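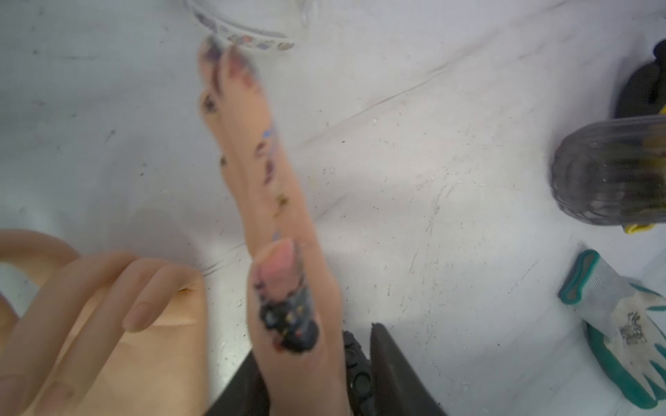
Ferries, buses and a very small bag

OK so quick one because I'm typing this on my phone with 103 unread messages and a load of laundry on. People keep asking how the island trip went so here it all is in one place, more or less in order, and then I can stop answering texts.

Short version: go. Go in May. Take less stuff.

Sunamau is the bigger of the two islands and the one with the harbor. The ferry gets in early, like 6:40 in the morning early, and nothing is open except one bakery by the ticket office. Cheese rolls. Get two. Llinos Powell had told me to sit on the left side of the boat for the cliffs and she was right, I just wish I'd also listened to her about a sweater. Froze the whole way.

Stayed three nights at the Gidomero guest house, up the hill behind the church. Room was tiny, clean, good shower, window over somebody's lemon trees. No elevator. 378 steps from the harbor if you take the short way (there's a number painted on the last one, I did not count). With a suitcase you'd hate it. With a backpack it's fine - sweaty but fine.

What I did with the days: walked mostly. The coast path heads north out of town and goes past two beaches, the first one pebbles and the second one sand. Everyone stops at the first one. Keep going. I had the second to myself until lunch and swam twice, and the water was cold enough that I made a noise.

Food. Grilled fish, bread, tomatoes, repeat. Best meal was at a place with plastic chairs and no sign next to the boat yard. Worst was the one with the laminated photos right on the square, which I knew going in and did anyway becuase I was hungry.

Money stuff, since Alun asked. Buses are cheap, pay the driver, have coins. The day pass only makes sense if you're going to the far end and back. I changed 200 dollars at the harbor and the rate was bad, so use the machine by the pharmacy. Scooters were more than I wanted to pay and the roads are all hairpins, so no scooter for me.

Then the last two days I went over to the small island, which is where it got good. Notes from my notebook, barely cleaned up:
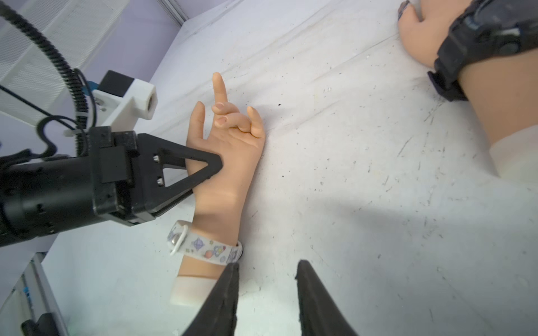

MORKON, May

Boat over was forty minutes, flat calm. One village, one shop, one road. Shop shuts from one to five and I mean shuts. Bought peaches and a hat.

Walked up to the chapel at the top, 622 meters according to the board at the trailhead. Felt like more. Took me most of the morning, no shade after the last houses, drank all my water by the halfway bench. Bring two bottles. View from the top goes clear across to Sunamau and you can pick out the ferry coming in.

Came down the back way through the terraces. Lost the path once, found it agian behind a goat shed. Red paint dots on the rocks, follow those and ignore the blue ones, the blue ones go to somebody's farm.

Evening - sat on the harbor wall with Alun Mathias, who'd come over on the late boat, and ate the rest of the peaches. Bats. Slept like a rock.

Boat back leaves at 7:15 and does not wait. There's another one in the afternoon but it was full both days I was there, so book it when you arrive.

OK that's the notebook. Packing list coming when I get a minute. Laundry's beeping.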